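# ペリネの秋の住宅フェアに行ってきた

2018年11月12日

ジョントンから路線バスに揺られて、ペリネの住宅フェアへ。前から行きたいと言っていたテレサさんと一緒です!

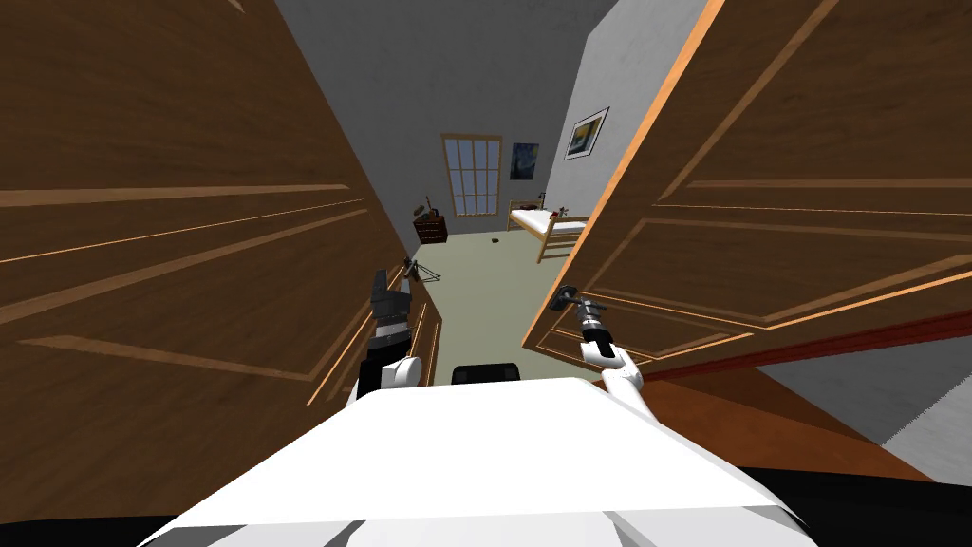 *開いた木のドアの間から寝室が見えるCG。レバーハンドルもちゃんと付いてる*

会場は古い紡績工場の跡で、入場料は100クローネ。受付でもらった地図がやたら大きくて、広げるたびに隣の人にぶつかりそうになる(すみませんでした)。まずは建具のシュルツ社のブースへ。説明してくれたのはドロタ・クレクさんという方で、蝶番の話になったら止まらない止まらない。わたしも10月に自宅の納戸の戸がきしみ始めたところだったので、油の種類までしっかりメモしてきました。

お昼は中庭の屋台できのこのスープ。パンが固くてテレサさんは半分残していたけど、わたしは浸して完食。午後はブルティヴィア社の壁紙コーナーで、見本帳がなんと1456種類! 緑だけで棚ひとつ埋まっていて、ふたりで一時間近く座り込んでしまった。結局テレサさんは苔みたいな緑、わたしは薄い灰色の切れ端をもらって帰ることに。

ひとつ残念だったのは漆喰塗りの体験。整理券が午前中になくなっていて、並んだのに入れず。来年は朝いちばんのバスに乗るつもりです。帰りは乗り場が変わっていて少し迷ったので、行く方は正門ではなく川側の出口へどうぞ。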